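The Last Ten Minutes of the Table

In the house where I grew up, the table was cleared by whoever lost the argument. It took me many years, and a move to another country, to learn that clearing a table is a skill, and that some people have thought about it a lot.

One of them is Abundio Cuevas. He worked for many years in hotel kitchens before he started to teach evening classes in home order in Tendton, in two rooms above a shoe repair shop. His course has 5 lessons and costs 225 for the whole series, tea included. I went to all of them in the winter, when it was dark already at four and I was glad to sit somewhere warm with other people who also cannot find their scissors.

The first lesson is only about tables. Cuevas believes that a table is where a house shows its habits. On it you find the things that are in use, the things that were in use, and the things that were never decided about. The third group is the biggest. A tissue, a toy, half a bread roll, a letter from the bank – each of them needs a small decision, and at the end of the day we have few decisions left in us.

His method is simple enough to write on the back of my hand, and in the first week I did exactly this. Food goes first. Then the trash. Then everything which has a home in another room is put together into one open box, and the box is carried away. You don't walk with each object. You walk once.

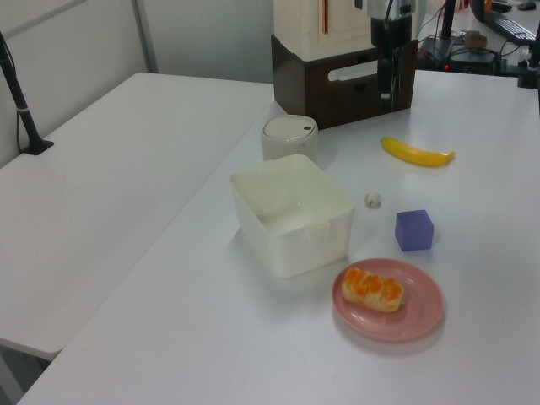 The box must be open, and on this point he does not discuss. A lid is a place to put more things on, he told us, and a closed box can wait until December. He likes plastic in a pale color, with straight sides, so that you see at once what is lying at the bottom. When a woman in our group brought a very beautiful basket from her grandmother, he admired it for a long time and then asked her to keep her wool in it.

About the trash he is also strict. The small bin should stand on the table itself while you work, within reach of the hand. In my own kitchen the bin is under the sink, behind a door that sticks, and I had never thought that this was the reason for the paper balls beside my plate. I bought a small one the next morning at Laing, on the corner, and my husband asked if we were opening a café.

Toys are the difficult chapter. Gregor Skinner, who took the course with his wife, has twin boys and a toy kitchen with a full set of pretend fruit. He said to us that he once packed a toy banana into his lunch bag and noticed it on the train to Rotholm. Cuevas did not laugh very much. Toy food and real food should never share a plate, he said, not even for the game, or you will be checking every banana for the rest of your life.

I asked him if he clears his own table every evening. He thought about it. Most evenings, he said, but on Sundays his daughter comes with her children, and then he leaves everything until the morning and drinks his coffee in the middle of it.

At home I have kept the box and the small bin. The order of the steps I sometimes forget, and then I find a piece of bread among the colored pencils. My husband still walks with each object, one after the other, from the table to the shelf and back. He says that he needs the exercise.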